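Notebook - hardware sorting, bench 2
April, started a little after lunch

Picking up from yesterday's page. The question on the whiteboard is still "can it tidy up after us?" and I am more hopeful than I was a month ago! The dish rack work at Istside went better than any of us expected, and the sock folding went worse, so the shop chores are the tiebreaker. Loose fasteners are the chore everyone here hates most, me included.

Setup: arm on the short mount, new finger pads, Mandus planner with the grasp scorer from last week. Lights as they were for the washer trials. Speed at half until Bukola Yusuf signs off on the wrist limits. I changed the closing force once, between the first and second batch, and wrote it on the tape by the controller.

Totals since we began on fasteners: 1791 attempts logged, 597 of them on wing nuts. The wing nuts are a third of the log and take up most of my evenings. Today adds 26 more, all from mixed piles.

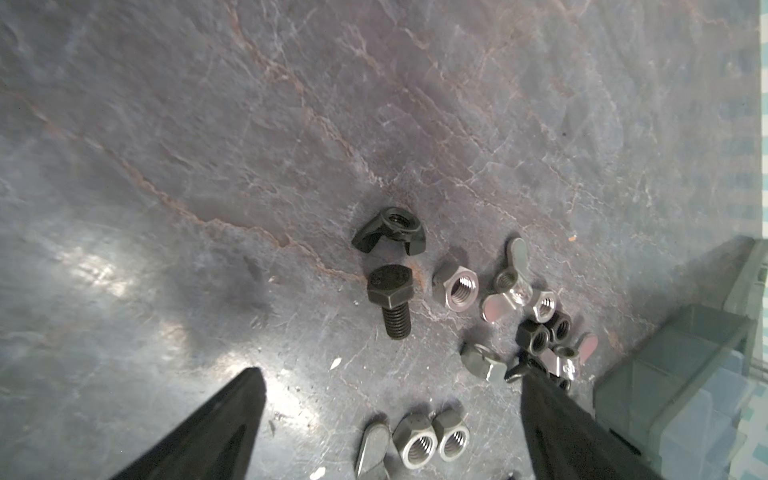
Wing nuts first, then, as they are still the best argument on both sides. A hex nut lying flat is close to solved as far as I'm concerned - the fingers come down across two flats and that's that. A wing nut has no resting pose I would call normal. The upper silver one here is tilted with one wing up, and the lower silver one is partly under the right finger, right in among the hex nuts, so going for either means thinking about the neighbors. The planner used to treat a raised wing as a handle and grab it. Sometimes lovely, sometimes the part spun out and went skating across the slate. Bukola's idea was to score the wing and the barrel separately and let them compete, and I think she's on to something.

Glare is still a nuisance. The bright patch on the left side of the slate comes and goes with the window blind, and the black parts over dark stone are hard enough already. Tried the blind at half for the second batch. Need to try it fully down before I blame the depth estimate.

Results by feel, proper table to follow: singles good, pairs okay, clusters still messy. Pushing a pile apart before picking helps a lot, and I love watching it do that, it looks so much like what a person does with one fingertip. It is slow, though. I could clear the same pile by hand while the arm is deciding where to start. But I would have to be standing there doing it, and the arm can have the bench after we've gone home, so I don't care much about slow.

So is it ready for real shop chores? For a tray of one kind of nut, yes, I'd leave it running tonight. For the sweepings off the Pesitz rig, no, not yet. Onuoha want a demo with mixed bins and I'd like to say yes to them, but I want a clean run on clusters first.

To do
- blind fully down, repeat second batch
- ask Bukola about the wrist limits again
- split the wing nut log by black and silver parts
- retry barrel scoring with the lower closing force
- order more pads, left one is wearing at the tip

Stopped at 5:40. Log copied to the shared drive, controller off.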